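Setting up a practice table for the arm

By the time the arm itself is bolted down you'll be itching to have it pick something up (I certainly was, and so was Zodwa, who had already put the kettle on to celebrate). Give the table an afternoon first, though. A good practice table will save you weeks of blaming the code for things that are the table's doing.

Start with a plain, pale top. Ours at the Dundgate shed was a lovely old bench with a busy grain, and the overhead camera had a dreadful time with it. White is kind to nearly every colour you'll put on it, and you can see at a glance what's been left out.

Then raid the kitchen and the toy box. You want a mix of shapes: something wide and open, something tall, something that rolls, and something with a handle that can face any which way. Play food is marvellous for this, being light and cheap and no great loss when it gets squashed. Keep your good crockery in the cupboard for the first month!
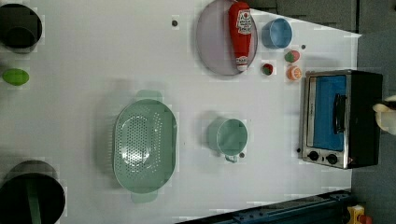

Colander in the middle, oven over on the right, with the gripper up against its side.

Khải Đồng, who wrote most of our motion code, likes the biggest item in the centre and the small things out near the heavier ones, so the arm has to learn some manners about its neighbours. I used to line everything up in tidy rows, and it made the job far too easy.

A few more bits and pieces from our August build:

Leave the oven unplugged and push it back to the same spot every time. We practise reaching for the door handle at very low speed, and we stop if the body shifts at all.

Turn the mug handle a little between runs. It's a small thing, but you'll learn a great deal about your grip from it.

Check the mounting bolts after every 12 runs or so. Ours worked loose once and we spent a whole evening fiddling with camera settings before Thịnh thought to put a spanner on them.

Wipe the top with a barely damp cloth and let it dry before you start up again. Crumbs do get in, particularly if your workshop shares its space with the biscuit tin as ours does.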